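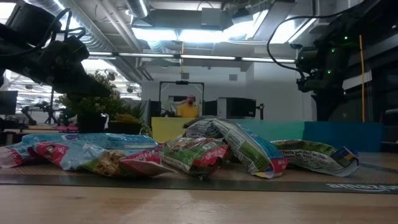

Re: [cell-planning] What goes into the second table request

From: Thaís Assunção
To: cell-planning list

Dear all,

Thank you to Halvard for the long message from Sunday. I answer between his paragraphs, and after that I put my own list, so that Gunvor has one text to work from when she fills in the purchase form.

Halvard Hägglund wrote:

> I went through the offer from Gilmartin again and I think we are asking
> for too much at once. The request has arms, rails, table, control
> computer, bins, lighting and a service contract on one sheet. If one
> line is refused the whole sheet comes back to us. Can we split it?

Yes, I agree to split. I would make one request for everything that must be bolted or wired (arms, base plates, rails, table, cables) and a second one for what we can carry in our hands. The second one can be approved by Vidar alone, as far as I understand the rules, and then we do not wait for a meeting to buy a plastic bin.

> The delivery time from Gilmartin is 13 weeks from the order. If we
> order after the summer break we will not have the second table this
> year in any useful way. I would rather order the arms in July and
> leave the small parts for later.

The 13 weeks are for the arms only. I called them and the rails come separately, from another warehouse, and they could not tell me a date. I have asked for it in writing. Please let us not sign before we have this, an arm without its rail will only stand in a box in our corridor.

> Also, do we need two arms on the new table? The packets are light.
> One arm can pick from the mat and drop into all three bins. We would
> save a lot.

This is the question where I do not agree, and I explain it under point 1.

> Last thing: Ataberk says the mats wear out fast. I have no opinion on
> mats.

Ataberk is right about the mats. See point 4.

My list, with what I would keep and what I would remove:

1. Two arms, and I would keep both. The weight is not what decides it. The packets lie crossed over each other, and some of them stand up against the next one, and with one arm you spend time pushing things apart before you can pick. With two arms, one can hold back a packet while the other takes the one below. There is also the question of reach. The bins stand in a row at the rear edge, and the arm on the left does not come comfortably to the blue bin at the other end. If we buy one arm and put it in the middle, it takes the place where the bins are now. I do not see how this saves money when we must then buy a wider table.
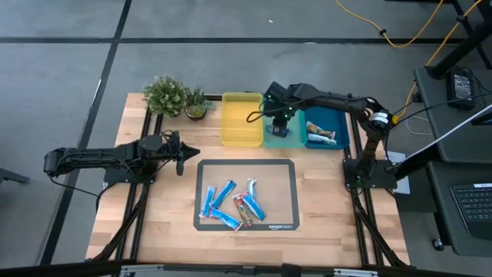
2. Rails under the arms. Keep them, but ask for the short version. When we planned the first table we wanted to be able to slide the bases for other tasks, and in practice we move them very seldom. The short rail costs less and it leaves some space at the front corners, where now the cable bundles go down. Ataberk would like to have a proper cable guide there and I support him. It is a small amount and I have put it in the first request so it is mounted at the same time.

3. Bins. We use yellow, teal and dark blue, and I would like to have the same three colors on the second table, so that a recording from one table can be compared with a recording from the other. Nollar still sells them, in packs of 17, which is a strange number, but the price for one pack is lower than what we would pay for six single bins in the shop. We should choose again the translucent type for yellow and teal. For the blue I have no preference.

One remark for whoever writes the order: please give Nollar the outside measure and not the volume. Last time we gave the volume and received bins that were higher than we wanted, and the wrist of the arm needs free room when it goes down over the edge. 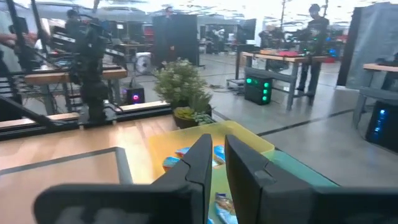

I have also asked Drekeo for a price on spare gripper fingers. The ones we have are narrow at the tip, and this is good for taking a packet by its end seal, but a narrow tip is the first part to be damaged if somebody gives a wrong height for the table. I propose to buy 3 spare pairs and to keep them in the locked drawer with the calibration tools. Drekeo gives no discount below 70 pairs, so we can forget the discount.

4. Mats. The tan ones with the gray border, marked Amazon Basics. They are cheap and the packets do not slide on them when the fingers touch. The dark gray ones are also fine. Ataberk replaces a mat when the surface becomes shiny. I would put a small yearly sum for mats in the running costs and not discuss them any more as equipment.

5. Packets. I know it sounds strange to have snack bars in a robot budget, but somebody must pay for them and until now it was Ataberk with his own card. We need granola, bars, the white pasta bags, different sizes and different stiffness. A packet that was gripped many times becomes soft and crumpled, and then it behaves in another way, so we want a mix of new and old ones. Gunvor, can this go under consumables, or will the finance office think that we are having a party?

6. Lighting. I would remove it from the request. The ceiling lamps make a bright spot on the wooden tabletop, this is true, but I would first try a matte sheet on the wood. If it does not help we can ask for lamps in the next round.

7. Service contract. Here I need the opinion of Vidar. Clamonska offers to include the second table in the contract of the first one if both have the same arms and the same control version. If we change to another arm to save money, we lose this. I could not find in their text if the rails are included or only the arms. The sentence can be read in both ways.

What I still miss before I can send the first request:

- the delivery date for the rails, in writing (I do this)
- the floor position of the second table, with the distance to the next workbench (Ataberk)
- a yes or no about the service contract (Vidar)
- the correct cost center (Gunvor)

If Halvard still thinks that one arm is enough after reading point 1, I am happy to talk about it at the table with some packets in front of us. I am there most mornings before ten.

With best regards,
Thaís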